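Class sets and the one-book-for-everyone habit

Print this page | E-mail this article
13 comments | 5 shares

Every May the order form comes around at our school, and every May the English department picks one novel for the whole seventh grade. We buy a class set, we buy the teacher's guide that goes with it, and the matter is settled until the copies fall apart. I have filled out that form many times. I think we should stop filling it out the same way.

I am not against class sets. When twenty-eight students have the same page open, you can do things you can't do otherwise. You can read a paragraph aloud and stop on one word. You can have an argument about whether a character is lying, and everybody in the argument has the evidence on the desk. A student who was out sick can catch up from a friend. Those are real advantages and I would not give them up for the whole year.

My complaint is with the way the set takes over. A novel that a good reader finishes over a weekend gets stretched across seven weeks because the guide has seven weeks of worksheets in it. The students who liked the book finished it long ago and were told not to read ahead. The students who didn't like it have to keep not liking it until the unit test. I have watched both groups go quiet at the same time, in the fourth week, for opposite reasons.

The guides are a large part of this. Ours for the last few years have come from Flomero, and they are carefully made. Each chapter gets a vocabulary list, a page of comprehension questions, a theme chart and a writing prompt. The trouble is that a chart with a box for every theme teaches students that reading is a hunt for the thing that goes in the box. One of my students filled in "loyalty" for a chapter in which two brothers steal a boat. I asked her where she saw loyalty. She said it was the only theme that hadn't been used yet. She was right, and the answer key had it too.

Ute Rieger, who taught in the room next to mine until she retired, used to tear the theme charts out before she handed the packets around. She kept the vocabulary pages and replaced the rest with a blank sheet, and the only instruction was to write down a page number and what bothered you about it. Her students complained that they didn't know what she wanted. By winter they were writing more than mine were. I took up the blank sheet the following year and have used it since.

What I would like to see is a short class set and a long shelf. Buy one book that everybody reads together, and pick one that can be done in three weeks. Spend the rest on small groups of titles, 5 copies of each, and let students form groups around them. Five is enough for a conversation. It is also few enough that a group can give up on a book and trade it in, which is a thing adult readers do all the time and students are almost never allowed to do.

The usual objection is cost, and I looked into it. Our last order of guides and novels together came to $2,701. For the same money we could have bought one class set without the packets and a good number of the small groups. The books would have been different lengths and different levels of difficulty, and some would have been funny. I can't remember the last time we ordered a funny one.

The second objection is that a teacher can't know every book on the shelf well enough to teach it. That's true. I haven't read all of Seltari, the fantasy series that half my last period passes around, and I don't plan to. I can still sit down with four people who have and ask them what happened and why they believed it. If they can't answer, I know something. If they can, I know something too. It takes more listening and less photocopying.

The third objection is about shared culture, the idea that a grade should have one story in common. I take this one seriously. There is a 1923 reader in our storeroom, left over from the old building, and its preface makes the same case, that pupils who know the same tales will understand one another. Maybe so. But one shared book in three weeks does that job, and the other weeks can go to finding out that people in the same room like different things and can say why. 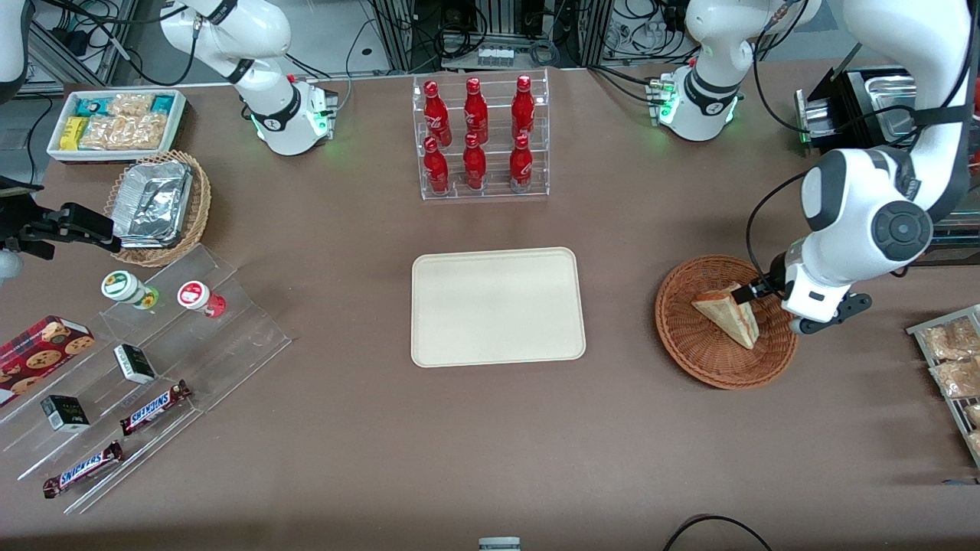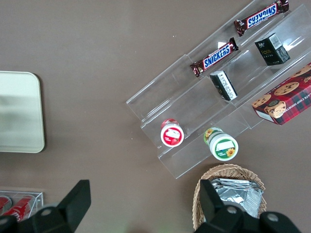 Ute Rieger's old room is a computer lab now, and her shelves went to the library, where Mr. Issahaku has put them under the windows. He lets my students sign out small sets on an index card. Two groups have already been through the survival stories, and one gave up on a mystery after forty pages and wrote me a very good paragraph explaining what was wrong with it. The order form is due at the end of the month. I am going to ask for fewer packets.

Share this | Print | E-mail to a friend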